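Häufige Fragen zum Grorkwood-Archiv
Fanseite zur Weltraumserie »Primside«, betreut von Ximena Montecinos und Olga Mateos

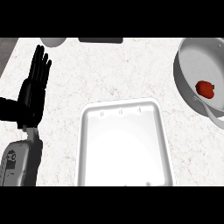
Was sammelt das Archiv?
Wir sammeln Angaben zu Requisiten, Kostümen und Nebenfiguren aus allen drei Staffeln von Primside. Derzeit sind 285 Einträge online, die meisten davon zu Figuren, die nur wenige Sekunden zu sehen sind.

Woher stammen die Namen der Hintergrundfiguren?
Aus Drehbüchern, Sammelkarten und dem Begleitheft zur ersten Staffel. Spitznamen vom Set stehen in Anführungszeichen. Hat eine Figur gar keinen Namen, führen wir sie unter Folge und Szene.

Ist Zeneo dieselbe Figur wie der Händler in Folge 3?
Das ist offen. Maske und Mantel stimmen überein, die Stimme nicht. Bis eine Quelle auftaucht, bleiben es zwei Einträge.

Warum fehlt der Pilot der Arumugam?
Zum Piloten des Frachters gibt es bisher nur Material aus zweiter Hand. Der Eintrag ist in Arbeit und soll im Dezember erscheinen.

Kann ich eigene Funde einsenden?
Ja, über das Kontaktformular. Bitte immer Folge und Laufzeit angeben, bei Heften auch die Seite. Wir haben einen Rückstand von ungefähr 60 Einsendungen – eine Antwort kann also dauern.

Verkauft ihr Requisiten oder schätzt ihr deren Wert?
Nein. Auch Echtheitsbescheinigungen stellen wir nicht aus.

Darf ich Texte übernehmen?
Kurze Auszüge gern, mit Link auf den Eintrag. Bei ganzen Artikeln bitte vorher Olga fragen.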